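3. Materials and Methods

3.1 Box stock and storage conditions

The study looked at how long printed fruit cartons keep their stacking strength after a first use. Small produce shippers often reuse cartons until a panel gives way, and there is little guidance on when to stop. Cartons were collected in September from the packing shed at Granell and from two retail shops in Udton. All of them were open-top or had had their top flaps folded back, and all had carried fruit at least once.

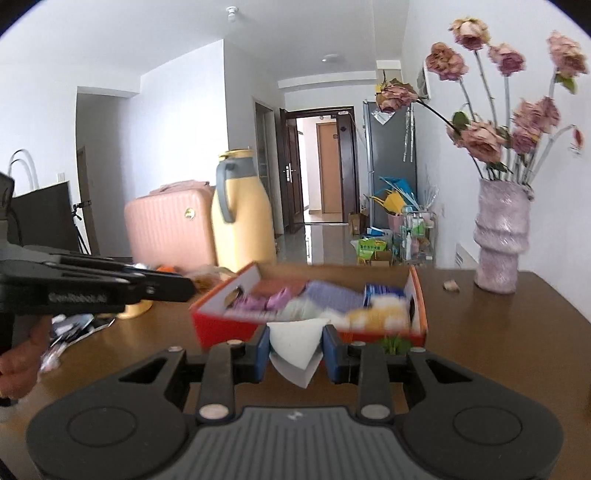
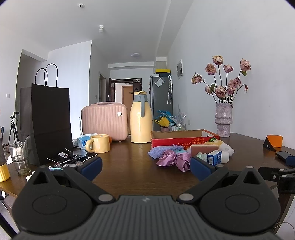
Figure 4. Open cardboard boxes on a wooden table.

3.2 Conditioning

A total of 100 cartons were kept for the main test. Each was emptied, brushed out and left on slatted shelves in a closed room until its weight stopped changing between two readings. Cartons with torn corners, staples pulled through the board, or stains covering more than one panel were set aside and are not part of the results below. Tape from earlier use was left in place, as peeling it tended to lift the top liner.

The cartons were then split into four groups of equal size. Group A was tested right away. Groups B, C and D were stored in the dry room, the unheated shed and the cold store, in that order, and tested at the end of the storage period. Readings closed on 29 Nov 2025.

3.3 Compression test

Each carton was placed empty on the lower plate of the press and loaded from above until one side wall buckled. A preload of 500 N was applied first to settle the edges, and travel was zeroed at that point. We recorded the peak load and the wall that failed. Cartons that slipped on the plate were reset once; if they slipped again the run was dropped.

Open-top cartons do not carry load the way closed ones do, so our values should not be read against figures for sealed boxes. We followed the Pisharody loading sequence, with one change - the hold step before the final ramp was left out, since the older cartons crept too much during it.

3.4 Grading of wear

Wear was graded by eye before the test on a scale from 0 to 4, where 0 means no visible creasing and 4 means creases crossing at least two panels. Two graders worked apart and then compared sheets. Where they differed by one step the higher grade was used.

4. Results

4.1 Peak load

Mean peak load in Group A was 690 N. Groups B and C fell below this, and the drop was larger in the shed than in the dry room. Group D had the lowest mean and also the widest spread. Most of the failures in Group D began at a long side wall, close to the hand hole, and the same pattern was reported in the Clusesen storage trial.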